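# Handout 3: Sorting small things on a soft surface

Course: Household Order and Storage, Midness Evening School
Notes written by the instructor. Please bring them to the next meeting, with your own remarks in the margin.

## 1. Where we stopped last time

In the second meeting we spoke about big objects: coats, pans, bedding. With big objects the question is mostly about space. With small objects the question is different. A small thing takes almost no space, and therefore we let it stay anywhere, sometimes for years. In August I emptied one single drawer in my own kitchen and I took 134 items out of it. I could name the use of perhaps half of them.

Today we work only with small items, of a size which fits in one closed hand.

## 2. The table

Before you take out anything, prepare a table. I ask you to put a cloth on it. There are several reasons and I give only the two which matter for the exercise:

- Round things roll. On bare wood or glass they roll to the floor, and then the sorting becomes a search.
- You can use the pattern of the cloth as a map.

The second point needs some explanation. If your cloth has stripes, every stripe can be one category. You don't need boxes or labels at this stage. In the classroom set the cloth has wide bands, one pinkish-white and one muted green, and narrower bands in stronger colors. Wide bands are for the categories where you expect many objects. Narrow bands are for the rare ones. If you have only a plain tablecloth at home, lay three or four kitchen towels side by side.

## 3. Round objects

Take the round objects first. They are the most difficult to put down and the easiest to recognize when you look into a full drawer.

When you take one, turn it in the light before you decide. Look for letters. Often there is a name or a mark on it, and the name can be upside down or go around the side, so one look isn't enough. A dark round thing with a gray band and white capitals on the band is a good practice object: you must turn it to read it properly.
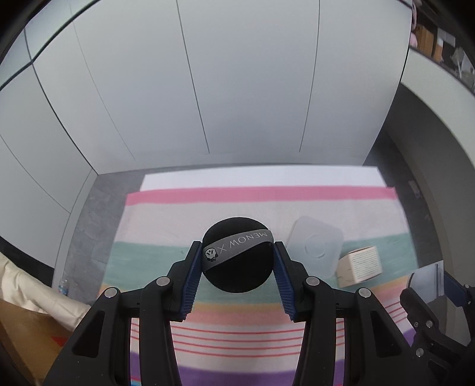

Mackenzie Chan wrote in the margin of the last handout that reading the name was never the problem for her, the problem was that after reading it she still didn't know which category it belonged to, and she asked if there should be a stripe only for "I don't know."

Yes, there should. I have added it to the rules below. But please make it a narrow stripe. When the "I don't know" stripe is full, you stop taking new objects and you decide on the ones which lie there.

## 4. The rules of the exercise

1. Take one object at a time. Don't pour out the drawer.
2. Hold it, turn it, read what can be read.
3. Say its category aloud. (It feels strange in the first minutes. Do it anyway.)
4. Put it on its stripe.
5. If you have no category after a slow count to three, it goes to the "I don't know" stripe.
6. Stop after 24 objects and take a pause.

Students often ask if they can work in pairs. You can, and I recommend it for the first time. One person takes the objects and the other writes the list. Then change the roles after the pause.

## 5. Small containers

The second group is small containers: tubes, little jars, capsules, film cans, the plastic shells from vending machines. They have one special difficulty – they are at the same time an object and a place for other objects. A container has to be sorted two times, once for itself and once for its content.

Look first at the material. With clear plastic you can see what is inside without opening. Frosted plastic lets the light pass but hides the shape of the content, so you have to open it, even when you believe you know the answer. Look also where the two parts meet, and check that you hold the container by its sides when you open it. With a capsule form I prefer to lay it down horizontally, with the round end to one side and the cap end to the other. 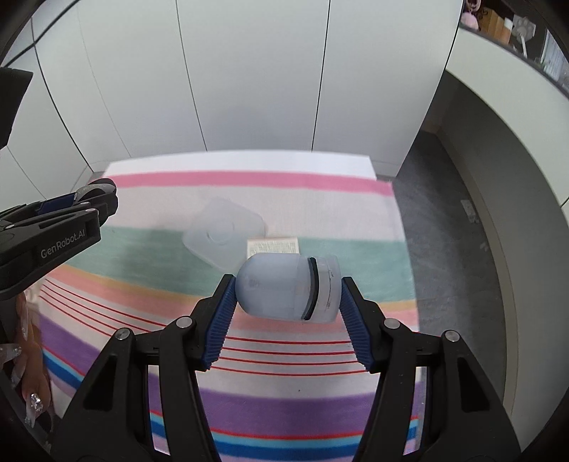

After opening, there are three possible results. The container is empty, and you ask only if you need it. The container has a content which belongs to it, and then both stay together on one stripe. Or the content has nothing to do with the container, for example buttons in a tube for vitamins. In this case separate them immediately and put them on different stripes. Don't close it again "for the moment." In my experience this moment is very long.

## 6. Common mistakes

**Too many categories.** In the Fraser group last spring one table had so many categories that every object lay alone. This is a display, and it doesn't help to store anything. Five or six are enough.

**Categories by color.** It looks nice on a striped cloth and it is tempting, but you will not search for a thing by its color when you need it.

**Moving things back.** If an object is on a stripe, it stays there until the end of the round. Corrections come after.

## 7. Homework

Choose one drawer or one box, not bigger than a shoe box. Do 2 rounds on different days and write down for each round:

- the categories you used
- the number of objects on the "I don't know" stripe
- one container whose content surprised you

Bring the list on paper. The next meeting is in the Pletley room again, at 6:30 in the evening. We will speak about drawer dividers, and who has old ones at home can bring them for exchange.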